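Stivis had not won away since August, and the bus knew it. It coughed the whole way up to Fleva.

I was the backup goalkeeper, so my job was to carry the balls and have opinions. My opinion was that we would lose by three. Our coach gave a speech in the parking lot about belief. Behind him, our striker threw up in a hedge.

## First half

Fleva's ground holds 1,000 people if they like each other. They didn't seem to like us. By the 32nd minute we were two down and our starting keeper was lying on his back, pointing at his knee like a man ordering from a menu.

"Gloves," said Coach.

I had left them on the bus.

I played the next 5 minutes bare-handed and touched the ball once, with my face. It went out for a corner. Our fans - up to 40 of them, counting the driver - sang something that nearly had my name in it.

## Halftime

We got no speech this time. Coach had moved past belief and was eating an orange. The physio from Mamo, on loan like half our defense, taped my nose and told me I'd been brave. I had been looking at a pigeon.

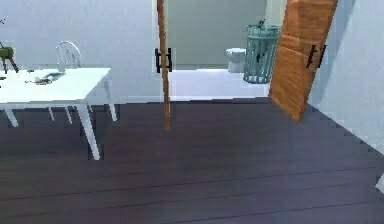 ## Second half

We lost by three. I mentioned on the bus that I'd called it, and I walked the last mile home along Stundinska Road with the ball bag.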